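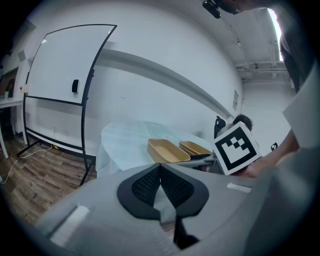 What do the Lurum recordings contain?

Each one is a single take from the hand-held gripper, saved with a plain text note giving the task name and which pair of fingers was fitted.

14/03/2024
By Chrysoula Margaritis
2 min read

Lurum is a gripper I have been building at the Atside shared workshop. The repository holds the printable parts, the wiring notes and the first 400 takes.

**Folders**

- `parts/` has the body and finger brackets. Print the brackets on their side.
- `takes/` has the recordings, sorted by task.
- `notes/` has one text file per take, same name as the take.
- `calib/` has the marker sheets. Print at full scale and check with a ruler.

**Known problems**

14 takes have no note file. They are listed in `notes/missing.txt` and I left them in.

The Liapis branch uses longer screws in the finger brackets. Don't mix its parts with the main ones, the holes don't line up.

Takes recorded before September used an older calibration file, `calib/old.yaml`. Loading them with the new one puts the gripper a bit too far forward.

**Use**

Run `check.py` on the folder first. It stops at the first bad file and prints the name. Fix or move that file, then run it again.

The code for the small arm is in the Barusside repository. Questions about it should go there.

We use cookies to remember your settings. Accept | Manage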